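From: Marty
To: trollmont-users
Date: 8/17/18
Subject: Re: wrist cameras and the glass door problem

On the list last week, someone at Wasside wrote:

> We run Trollmont with the two-arm setup in the Halmont rooms and we're
> getting odd grasp proposals from one wrist camera. The detector finds a
> ball, the planner sends the arm towards it, and then the depth check
> throws the target out. It happens most often near anything with glass
> in it. Is this the detector, the depth filter or our config? We've
> already turned the confidence threshold up to 85 and it made things
> worse.

I've had the same trouble and spent a good part of this week on it, so these are my notes. I don't think your config is at fault. There are three separate problems and they look alike in the log.

## 1. Tinted panes

The renderer draws the glass as semi-transparent, but the depth buffer only keeps one surface per pixel. So the colour image says "ball" and the depth image says "pane". If part of the ball is outside the post and something orange also shows through the glass, the detector may give you two boxes, and the merge step then picks a depth from whichever box it saw first.

My fix is to run the merge after the depth check and to tag panes as their own class. The patch is on the branch `pane-class`. It touches 112 lines, most of them tests. Turning the threshold up won't help you, as the box that survives is often the wrong one.
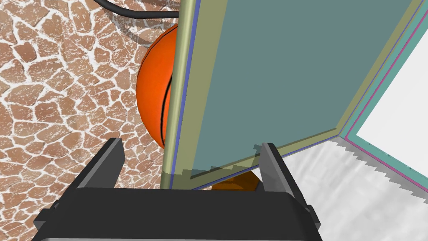

## 2. Views with no target in them

The second problem is in the planner. When the wrist turns a long way from level, the camera can end up with nothing useful in view, just walls and large flat surfaces. The scene estimator still tries to fit a support plane, and it will happily take any big flat area it can find. After that, every height is measured from the wrong plane. 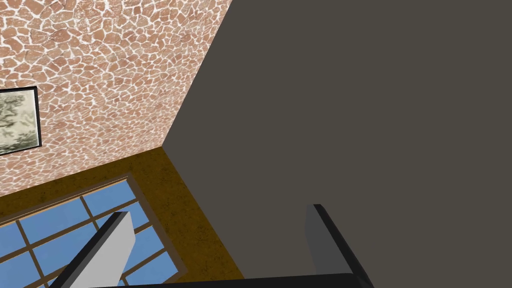 *Wrist view, fingers open, nothing held. Stone wall, window and a large flat surface.*

Two changes help here:

- Reject any plane whose normal is more than 18 degrees from the world vertical. The old code compared it with the camera's own up axis, and that is plainly wrong for a wrist camera.
- If no plane passes, keep the last good one and mark it stale. Don't fall back to the default plane at zero.

The stale flag is now in the status message. If you have your own code reading that message you'll need to rebuild it - sorry, there was no neat way round that.

## 3. Two arms, one table

This one is slower to show up. The wider camera sees both arms and the table, and the planner uses it to decide which arm should go for what. Its view is tilted too, so the same world-vertical rule has to be used there, or the two cameras will disagree about where the table top is.

The table in my test room has a basketball on it, along with a flat teal and white item, a small blue disc, a dark wooden box shaped like a cabinet and one or two other bits. The box is the tallest thing on there and the planner has to treat it as an obstacle for both arms. In the old version it was only added to the collision map for the arm that was moving.
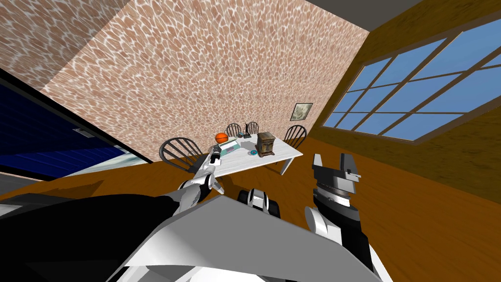
So I've moved the collision map out of the arm objects and into the scene object, and both arms now read the same copy. It costs a little time per plan. The chairs go in as plain boxes for now. I know that's crude, with the open backs, but fitting them properly was slowing the planner down and I'd sooner have it safe first.

I also lowered the map refresh to once every 300 ms. It used to run on every frame, and the logs were full of late warnings.

## What to try at Wasside

1. Put your threshold back to the default.
2. Check out `pane-class` and rebuild the messages package.
3. Set `plane_reference: world` for every camera, including the wide one.
4. Run one of your failing cases again with `--log-merge` and send me the output, whatever it says.

If step 2 complains about a missing header, delete the build folder and start again. The old generated files hang about and the clean target misses them.

I haven't merged any of this into the main branch. I'd like to see it run on a setup other than mine, and the handling of the teal item still bothers me. The segmenter sometimes joins it to the ball and gives back one object with a very strange centre. There's a ticket open for that and I'll get to it after the October release, unless somebody wants to take it on before then.

Marty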